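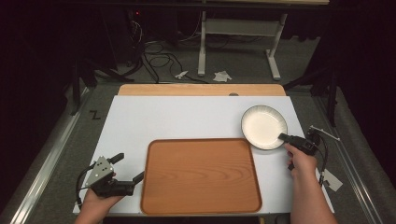
Wisance Common Rights Settlement: progress to the end of March

The grant covered 40 meetings between the commoners' association and the county. We have held 23, and the word "easement" came up in all of them. The draft agreement now runs to 11 clauses, five of them settled. The Yuen estate has accepted the grazing boundary – the same one it rejected in October, with a thicker line.

The apology remains harder. The county will regret the enclosure but would like to know which department is doing the regretting. 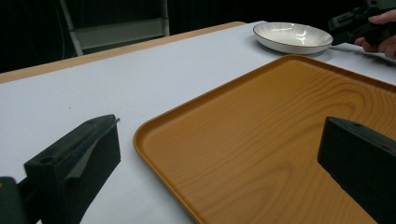 Onetti asked at the last open meeting whether the money for legal advice would outlast the lawyers. At present it will, by one month.

Spending is within budget apart from map copying, where we are over. The Rasa archive charges by the sheet and the common was surveyed on very small ones.

Next quarter we take clauses six and seven, on water and access to the lower track. We ask that the second payment be released in April as planned.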